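My grandfather's dominoes and other small things

Dec 16, 2020

I am writing this from my kitchen in Arley, where I live since five years. My husband says I should write "have lived for five years", and he is right, but the first version comes to my head always.

This week I wanted to write about learning to throw things away. When I left Sakai I brought two suitcases and one box. The box weighed more than both suitcases together. My mother packed it, and she did not ask me what I needed. She put in rice bowls wrapped in newspaper, my school dictionary, a tin of buttons, and the dominoes of my grandfather, which he bought from a sailor when he was young. One domino is missing, so you cannot play a correct game with them.

In October we decided to paint the small bedroom, and everything in it had to come out. I put it all in the corridor and for 37 days we walked sideways to the bathroom. I don't recommend this. Each evening I took one thing from the pile and tried to decide about it. A jumper is easy. A letter is very difficult, even if it is only a letter from the electricity company in a town where you were happy.
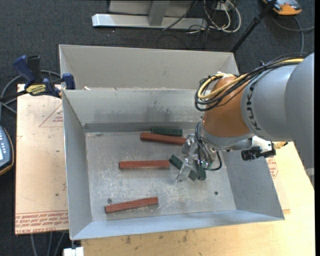
My rule in the end was to sort by how often I touch a thing, and not by what kind of thing it is. For years I did the opposite. I had a drawer for paper, a drawer for cables, a shelf for "Japan". It looked tidy but I could find nothing. Sorting by kind is natural for us, I think. Give a child a metal bin with reddish-brown blocks and dark green blocks in it, and she will make a red family and a green family before you have told her the game. I did this too, with my whole life, and then I could not understand why the scissors were never near the tape.

So now there is a box for every day, a box for every month, and a box for once a year. The last one is the biggest. The dominoes are there, with the buttons.

Some things I sold. A lady from Gorside bought the old sewing machine for 300 pounds, much more than I expected, and she carried it down the stairs herself while I held the door. I was a little sad for one evening. After that I was only glad to see the floor.

The dictionary I kept. It has 790 pages and my name inside the cover, Kanako Hattori, in very careful letters, because I was practising the alphabet. I don't open it any more. By my own rule it should be in the once-a-year box, but it is on the kitchen table next to me, and my tea is standing on it.

Next month I will try the cupboard under the stairs. If somebody has advice about old paint tins, please leave a comment.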